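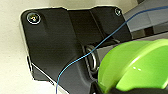 Brestau Robotics Users' Group, End Effector List

From: Samah Gaber
To: effector list
Subject: Re: Rodance wrist kit, worth the price?

Nelu Tănase wrote on Wednesday:
> We are looking at the Rodance wrist kit for the two arms in the
> Mohammadi cell. The quote is $2,844 for both, brackets and cable
> set included. The data sheet lists 500 g maximum at the fingertips
> with the camera fitted. Has anyone run it on thin-walled plastic
> parts? Also, how does the bracket hold up, and is the cable routing
> as bad as the Surkska one?
>
> Nelu

Nelu,

We have had one on trial since August, mostly on molded plastic parts. Answers in order.

Payload. I would treat 500 g as a static number. At full wrist speed we derate to 350 and have had no drops at that setting. The green parts are well under that, so weight is not the limit there. Grip force is. The factory default is too high for a thin rim. Start at the lowest setting and go up one step at a time until the part stops turning in the fingers.

Bracket. Black plate, round-head screws at the top corners. It has not cracked or shifted on our arm. The screws did back off slightly in the first week, and the manual gives no torque value. I used medium threadlocker and put a check on the weekly sheet. If you take the plate off, redo the camera calibration. Ours was off by 2 mm after refitting, enough to miss a rim.

Cable routing. Better than Surkska, still not good. The thin blue wire runs across the face of the bracket with a fair amount of curve in it. Pull it too tight and it loads the connector when the wrist rolls; leave it too long and it gets near the part. I cut our slack by 9 mm and limited wrist roll in software. Rodance sells a clip for this as an extra. Ask for it to be put on the quote at no charge.

Camera view. Expect the bracket and the part in hand to take up much of the image at close range. A large curved part hides a lot of what is behind it. We take the locating shot before the approach and do not rely on the wrist camera after the fingers close.

Support. Email only, with replies in a day or two. They sent a corrected drawing when I reported a wrong hole spacing. Check that you get revision C.

For one arm on light parts I would buy it. For two I would ask for a 30-day return term first, mainly on account of the cable. I can send our grip settings if you tell me your wall thickness.

Samah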